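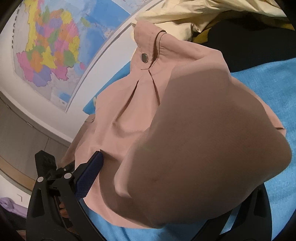
¿Por qué se dice que la sarga cae mejor que el tafetán?
Porque sus hilos se cruzan menos veces, tienen más sitio para moverse y la tela cede antes de arrugarse.

Historia y técnica del tejido. Tema 5: ligamentos básicos
Apuntes de clase, prof. Siamak Ghorbani

Quedamos en el tafetán, el ligamento más antiguo y el más terco: uno arriba, uno abajo, y así hasta la jubilación. La sarga desplaza el punto de ligadura un hilo en cada pasada y de ahí sale la diagonal. Quien escriba en el examen que la diagonal «se estampa» tendrá ocasión de explicármelo en enero.

Notación: sarga 2/1, dos hilos tomados y uno dejado. El denim clásico es 3/1. El raso separa los puntos de ligadura para que no se toquen, brilla mucho y se engancha con todo, anillos de la suegra incluidos.

Práctica: dibujad en papel cuadriculado una sarga 2/2 de 28 hilos por 28 pasadas. A lápiz. El año pasado Amirhossein Azimi la entregó a bolígrafo y todavía estamos buscando el hilo 17.

Lectura: Ó Briain, capítulo sobre telares de lizos. Son 50 páginas y las ilustraciones ayudan más que la prosa.

Entrega: 23 de diciembre, en mi casillero.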